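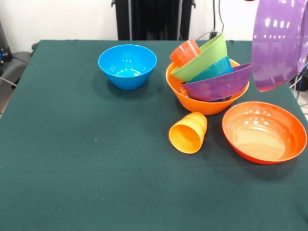

Plastic dishes on the green cloth, unsorted. Blue bowl on its own, most of the rest in and in front of the big orange one.

Vutden dishes – README

Photos of kids-style plastic bowls and cups on a table, messy and tidied. Put together by Comfort Eshun for the Vutden tidying project. Still a work in progress, sorry about the gaps.

What's in here
1582 photos, 149 table setups
photos/ – all of them, flat folder
setups.csv – one line per setup, what was on the table
notes.txt – my notes, not very neat

Words used in setups.csv
bowl – wide, smooth, any size
cup – smaller and taller, the ones with ridges count too
nested – sits flat inside another one
leaning – inside or on another one but tipped
knocked over – on its side on the table, touching nothing

Colors go by the list, not by eye. Teal and blue are two seperate colors. So are orange-red and yellow-orange, please don't merge them, I did once and had to redo 54 lines.

Known problems
– shiny spots from the lights on most bowls
– cloth has creases and specks, never got ironed
– 82 setups have no "tidied" photo yet, only the messy one
– bottom item in a pile is sometimes a guess, check notes.txt
– purple is spelled "purpel" in the early lines, will fix

Changes
April – added the Jumau cups, took out the doubles

Use it for whatever, just keep this file with the photos. Mistakes go to Comfort, with the setup number.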